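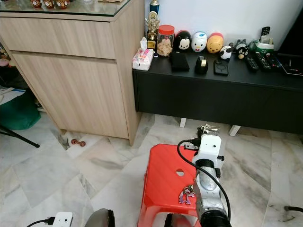
**Ticket 636: Prumen sideboard, drawer sticks**

Hi again! Drawer still jams, even after I cleared everything off the top on Wednesday and pushed it back and forth a bit (my back says hello). 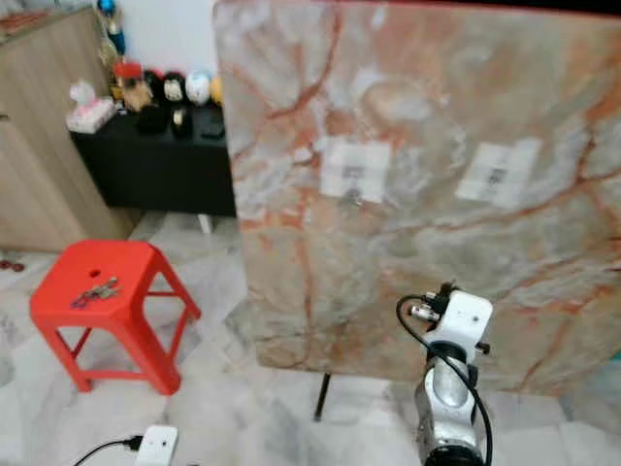
I also waxed the runners and put felt under the feet, and it got a little better, but the last stretch still grabs. It's 164 cm wide, if that helps!
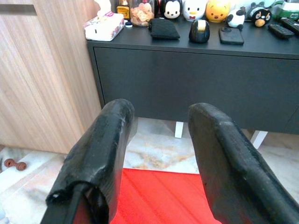
Siv Wikström wrote back that the rear screws on that size work loose, and to tighten them a quarter turn with the drawer out.

OK, did that, both sides. Slides fine so far! Leave the ticket open until April, please.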